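Bench notebook, two-arm cell
20th June
Open day, Dundbridge workshop

Setup notes first, visit notes after, open items at the end. Anyone repeating this for the Zoststead group in July can start from the settings below and skip the rest.

Cell was powered up an hour before doors. Both arms homed on the first attempt. Ran the warm-up sequence twice, then the reach check on each side separately, then both together at low speed. The left arm gave one following-error warning on the shoulder joint during the combined run and did not repeat it. Logged and left alone.

Speed cap set to 25 per cent for the whole day. We had talked about going up to 60 per cent for the technical visitors in the afternoon. I decided against it. At the higher setting the rail picks up enough movement from one arm to disturb the other, and we have not finished characterising that. A slow pick that lands is a better demonstration than a fast one that needs a second go.

Grip force at the low preset on both sides. The Perić jaws were refitted last week with the new pads, and the pads have not bedded in evenly. The closing position reads slightly different from the last calibration, so I re-zeroed both grippers before the first group and again at lunch. The lunch offset was smaller than the morning one. Worth plotting if anybody has the time.

Demo task was the small-object routine, run under teleoperation with replay as a fallback. The operator picks up a key tag from the middle of the surface, lifts it, turns it, and sets it down again. The other arm stays parked or comes in to assist, depending on who is driving. We chose the key tag over the foam blocks. It has a metal ring that moves independently of the body, and that shows people why a small hanging part is harder than a block of the same size.
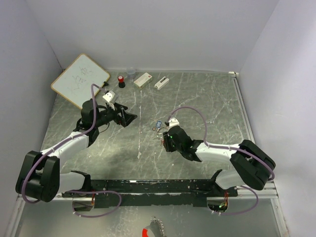
Entry by Leire Montes | Workshop notebook | Filed under: Demonstrations, Two-arm cell
Shares 2 | Comments 2

Working area was kept to the centre of the surface, with the other small items left along the back. Two visitors asked why we did not clear them away. The answer I gave was that the arms have to work with things nearby, and an empty surface hides planning mistakes. The planner treats the back strip as a keep-out zone at present. It did not enter the zone at any point I was watching.

Colour of the marble-pattern surface is fine for the wrist view but less good for depth. The grey veining gives the matcher something to hold on to in most places and very little in others. Blue against grey segments cleanly. The clear cup does not segment at all unless the light is coming from one side, so I left it out of the routine.

Visit notes

First group was mostly families and people from the neighbouring units. Questions were about what the arms can lift, how long they take to program, and whether they can be stopped. I showed the stop. I should have shown it first, as people stood closer and asked more once they had seen it work. Next time the stop goes at the start of the talk.

Second group was the Pullari people, who are looking at a similar cell for sorting small returned parts. They wanted cycle time, repeatability and the cost of wear items. I gave them cycle time at the capped speed only and told them it was capped. Repeatability figures were left out until the pad question is settled. They asked for the mounting drawing for the rail. I said I would check what we can release.

Their more useful question was about cable routing. The purple cables loop over each arm and drop below the rail to the boards. Their concern was snagging when both arms cross the centre line. We have had one snag in the life of this cell, on the left side, with the wrist rotated past its usual range. The present loop is longer and has not caught since, but it does hang into the view of the left wrist camera at some poses. A shorter loop with a guide partway along the upper arm would probably fix both. I have sketched a guide on the next page.

Third group was students. I let four of them drive, one arm each in pairs. All four reached for the ring first and not the tag. The ring tips under the jaw and the tag swings round, and the grasp is lost or ends up crooked. Two of them worked out the better approach without being told, coming down on the flat part of the tag and letting the ring trail. The other two got there after I suggested it.

Latency on the leader side was measured at 105 ms during the student session, which is higher than I would like. It came down after I closed the second display stream that was feeding the big screen. The screen was useful for people at the back, so I would run it from a separate machine next time.

Faults and stops

Right gripper reported closed when it was not, once, during the first group. Cleared by opening fully and closing again. I suspect the pad edge. Nothing in the log beyond the status flag.

Operator stop used once outside the planned demonstration, by me, when a student brought the right arm down faster than I wanted near the surface. No contact. The stop worked as expected and recovery took roughly a minute, most of it spent re-enabling the joints in order.

The replay fallback was used for part of the second group while I was answering questions. It held up as long as the tag was set back in the same spot. A few millimetres out and the replay closes on nothing. I said so to the group before running it, and they seemed to appreciate seeing the difference between replay and live control.

The whiteboard at the rear left is too small and too far back to be read from the barrier. Several people leaned over to try. If we want a task label that visitors can read, it should go outside the enclosure.

Settings to carry over

Speed cap 25 per cent, both arms.
Grip force low preset, both sides, re-zero before each group until the pads settle.
Keep-out strip along the back edge, on.
Second display stream off, or moved to another machine.
Replay file is the one marked "tag centre", not the older "tag left".

Open items

Cable guide for the left upper arm. Print one, fit it, check the full wrist range before doing the right side.
Pad wear. Measure both sets before and after the next long session.
False closed flag on the right gripper. Try to reproduce with the tag at an angle.
Rail drawing for Pullari. Waiting on an answer about release.
Shoulder warning, left arm. Watch only, unless it comes back.
Visitor label, outside the enclosure, large type.

Shut down in the usual order. Arms parked, supply off at the wall, enclosure closed. The key tag is back in the parts drawer, second from the top.

Comments (2)

On the false closed flag: we saw the same thing on the bench gripper with the old pads, so it may not be the pad edge. Check the connector seating before you spend a morning on it.

Can the guide go on the outside face of the upper arm? The inside will foul when both arms are folded in.

We use cookies to keep you signed in and to remember your notebook view. Accept | Settings

Contact the workshop | © Dundbridge workshop notebooks | Back to top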